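Review: Skudard Bench Cell Safety and Practice Kit, second edition

Reviewed by Manuela Grasso

Skudard sells this kit to labs and workshops that run small robot arms on a bench and have never written down how they do it. It comes as a ring binder, a set of laminated cards, a roll of floor and bench tape, twenty lockout tags and a licence for the editable files. I paid $281 for it, before shipping, and have been using it since October on a two-arm cell at Bretcombe, where I look after the robotics room three days a week.

I'll say up front what the kit isn't. It is not a standard and it doesn't replace one. If your arms fall under ISO 10218, or your regulator wants a risk assessment done by a competent person, you still have to do that. The binder says so on its second page and again at the start of the section on guarding. What it gives you is a set of house rules that sit underneath the formal documents, written in language a new starter can follow.

What's in the binder

There are nine sections. The first two cover roles and sign-off. The next four deal with the cell itself: mounting, guarding and enclosure, cabling, and what may be on the work surface. Then come start-up and shutdown, incident records, and a last section on reviewing the rules each year.

The roles section is short and better for it. Each cell has one named owner and one deputy. At our place that is me and Danjuma Sani. The owner can change the rules, the deputy can suspend work, and anybody in the room can hit the stop. That last rule is printed on its own card in large type, with a line underneath saying that a person who stops the cell doesn't have to justify it before the arms are made safe. We had the same rule already, but it had only ever been passed on by word of mouth, and two of our newer people hadn't heard it.

The mounting section asks for a check of every base plate fastener before the first run of the day and a torque check every 500 hours of powered time. The daily check takes a minute or so. The 500-hour check needs a log of powered time, and the kit's log sheet is poor. The columns are too narrow for a signature, and there is nowhere to write which arm you are talking about. Danjuma redrew it in the editable files and we use his version.

Guarding is handled with some sense. The authors accept that a lot of bench cells have soft panels or screens on a frame and no interlocked guards, and they are careful to say that fabric marks a boundary and blocks distraction but won't hold anything back. They ask you to treat a soft-sided cell as unguarded when you set your speed limits. I agree with that and wish it were in bold.

Cabling

This is the strongest part of the binder. It runs to fourteen pages and most of it is worth reading twice. The main rule is that every moving cable must be checked through the full range of each joint, by hand, with the power off, after any change to the arm. The binder wants the slack loop at the wrist to be long enough for the full rotation and short enough that it can't be caught by the gripper or by whatever the gripper is holding. It gives no single figure for the loop, and explains how to find one for your own arm.

We spent most of a day on this. On one arm we shortened the run past the forearm and moved a tie point closer to the base. Abdelghani Belhaj, who does our wiring, thought the section was fair but said it underplays static wiring at the base, where people's sleeves go. There is one paragraph on it. He would have liked two pages and a card.

Work surface rules

The surface section has three rules. Only the task object and anything the task needs may be inside reach. Small loose items are named on the task sheet or they come off. Cases, tools and spares are stored outside the swept area of both arms, measured with the arms fully extended.

The second rule is the one we break most. Small things get put down and left. The kit's answer is a card at the front of the cell and a tick box on the start-up sheet, and after a few weeks people tick the box without looking. Chia-jung Chow suggested that whoever fills in the sheet should read the surface items aloud to a second person. We tried it, it feels a bit silly, and it has worked well enough that I've written it into our copy.

The third rule is harder than it sounds in a small cell. With two arms facing each other there may be very little room between the swept area and the side panels, and the binder doesn't offer much help if the answer is that nothing at all can be kept in there. A worked drawing for a two-arm layout would fix this. All the drawings in the second edition show a single arm in the middle of a square bench, and I don't know many places set up that way.
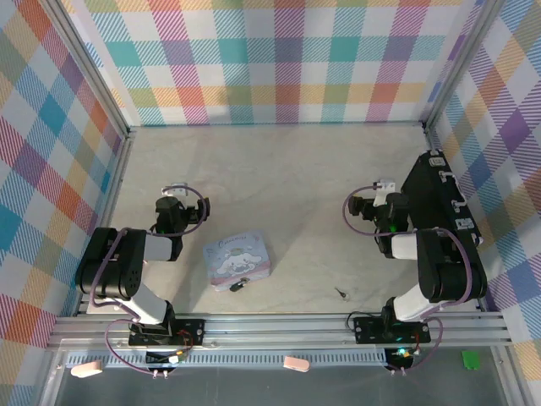 Page last updated: December 8, 2025

Start-up, shutdown and records

The start-up sheet is a single side. It goes fasteners, cables, surface, stop button, home position, slow run, sign. The order is sensible and I haven't changed it. The slow run is a full pass of the task at reduced speed with a hand on the stop, and the kit wants it repeated whenever the task object is swapped, even for something of similar size. People grumble about that. With a pair of grippers approaching a light box from both sides, a small difference in width or in where a catch sits matters, so I've kept the rule.

Shutdown gets less attention. There is a good line about parking both arms so that neither would come down on the other if it dropped when the power went off, and a reminder that a lit indicator on a wrist or a controller means the unit is to be treated as live. Beyond that it is mostly common sense.

The incident section I'd call adequate. It asks you to record near misses as well as contact, and the form is brief enough that people will fill it in. It doesn't tell you what to do with the forms afterwards. Annatjie Potgieter at Abubakar, who bought the first edition for her own lab, sorts hers by joint and by task and looks at them each quarter. I've borrowed that.

The cards and tape

The cards are A5, matt and easy to read from standing height. The corners have started to lift on the one nearest our bench, after less than three months. The lockout tags are fine. The tape is a bright yellow and sticks well to a smooth bench, but it left a grey residue when I moved a line, and it took isopropyl and some patience to get it off. Test it somewhere out of the way first.

The editable files are ordinary word processor documents. The licence covers one site with no limit on copies. A multi-site licence is $2,000, and I can't see the value in it unless you have a good many cells.

Compared with the alternative

The only similar product I've used is the Tovosport cell handbook. It costs less and comes as a download, with no cards or tape. Its chapter on speed limits is clearer than Skudard's, and it has proper two-arm drawings. The cabling advice is thin, though, and there is nothing on what may be left on the surface. If you already have cabling under control, the Tovosport one may suit you better.

Would I buy it again

Yes, for a room that is starting from nothing or has grown from one arm to two without anyone revising the rules. If you've already got written procedures that people follow, you'll find maybe a third of it new, mostly in the cabling section.

Good: cabling section, stop card, start-up sheet, plain wording, files you can edit.

Not so good: single-arm drawings only, the hours log, tape residue, little on base wiring.

Skudard told me by email that a two-arm supplement is planned and that owners of the second edition will get it at no charge. They didn't give a date. I'll add a note to this review when I've had a chance to use it.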